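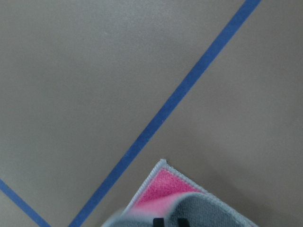

Marking and wiping a shared worktop
Westerberg Household Advice Service. Updated 06/10/2025

Residents who share a table for folding, cutting or craft work may mark out areas with painter's tape. Tape should be laid on a clean, dry surface and pressed down from one end to the other. A strip the width of a finger is easy to see and leaves the rest of the table free.

Before taping, wipe the table with a microfibre cloth, slightly damp, and follow with a dry one. Cloths should be kept folded when in use — a fresh side can then be turned out as each becomes soiled. A second colour helps to tell damp cloths from dry.

To remove tape, lift one end and pull it back slowly, low against the surface. Any residue may be softened with warm water and a drop of washing-up liquid. Scrapers must not be used on matt finishes.

Tape should be replaced every 2 to 3 weeks. Microfibre cloths are to be washed without fabric softener and dried flat. Replacement cloths are available from the Ronarside office until the end of December.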